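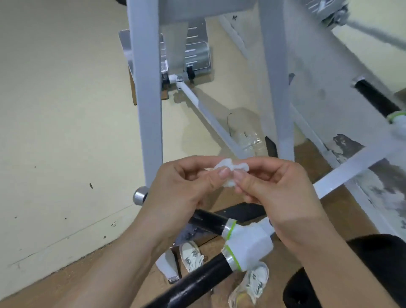
图一 坐姿器械腿部软垫旁，双手捏折白色纸巾

发件人：Donnie Mackay
收件人：设施自动化设备评议邮件列表
主题：回复：Mondholm 器械擦拭机器人试用报价

各位同事：

Cameron Cairns 君六月来函已收悉。现就所提两项问题答复如下，原函节录附后。

> Cameron Cairns 写道：
> Mondholm 报价单将“器械表面清洁”列为一项整体服务，未区分软垫、立柱与调节旋钮。请评议组说明：其一，擦拭材料由何方供应；其二，供应商所称逾2000次抓取训练，是否包含一次性纸巾。Sutherland 馆拟据此决定是否参加试用。

关于第一项，供应商书面确认，基础套餐含擦拭布6包，其后由使用单位自行采购。纸巾不在供应范围之内，如需使用，应在试用协议中另行注明。

关于第二项，供应商提交的资料仅列明折叠布料，未提及纸巾。薄软材料揉皱后边缘不规则，夹持位置难以预先设定，人手则可凭指尖随时调整。评议组认为，上述抓取次数不宜直接作为纸巾作业能力的依据，并已要求供应商补充分项数据。

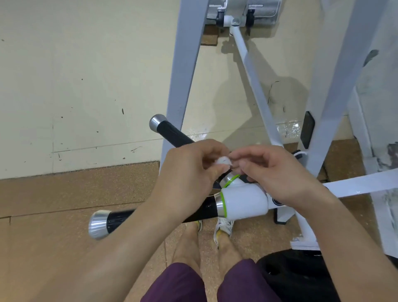
图二 白色外壳与亮绿色环圈上方的手部动作

器械结构亦须纳入评议。滚筒软垫、金属端盖与白色外壳相邻之处，材质及曲面变化较多，末端执行器的接触力应分别设定。报价单所附规格仅给出单一数值，评议组不予采纳。另，斜杆与线缆附近应划为禁入区域，由供应商在现场标定时逐台录入。

费用方面，Donuvgate 馆与 Pravedgate 馆的试用月费均为700元，不含现场标定。标定费用如何分摊，尚待供应商答复。

请拟参加试用的单位于上午11时前将器械清单发送至本列表，并注明软垫材质及现行清洁方式。逾时提交者，列入下一批次办理。

此复。

Donnie Mackay
设施自动化设备评议组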